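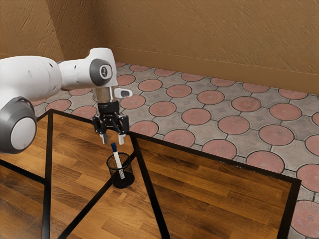

Flesturel student robotics club to spend summer picking up a pen

19 Jun 2026

Shares 40 | Comments 0

The Flesturel student robotics club has confirmed its entry for this year's Hamico Simulated Handling Cup, a contest in which teams teach a robot arm to do small household jobs that most people finish before they've noticed starting them.

The club's chosen job is taking a marker pen out of a mesh pencil cup. The pen leans, the cup is light, and the gripper has two fingers and no common sense. Everything takes place in simulation, so a knocked-over cup costs the club a mouse click and a little pride.

Work began in May under the project name Virkon, which won a members' vote against several suggestions that cannot be printed in a press release. The first version of the program closed its fingers beautifully, a short distance above the pen. The second found the pen and took the cup along with it. Members describe the present version as "promising", a word they also used for the first two.

Entries are judged over 400 attempts, with the pen set at a different angle each time. A pick counts only if the pen comes clear and the cup stays standing. In the club's latest full practice run the arm managed almost 40 clean picks. The club points out that this is a large improvement on the run before, and would prefer not to be asked for that figure.

Hamico supplies the contest rules and a scoring program. The club's computing time is paid for by a grant of £895 from the Prasertsri Fund for Student Projects, whose application form asked how the work would benefit the wider public. The club wrote that the wider public also owns pens.

New members are welcome over the summer, including those who have never written a line of code. Patience is useful. Meetings are held in the Flesturel computing lab, and biscuits are real even where the robot isn't.

Entries close at the end of the summer holidays. Requests for a demonstration should go to the club through the Flesturel student office, with some notice, please.

Shares 40 | Be the first to comment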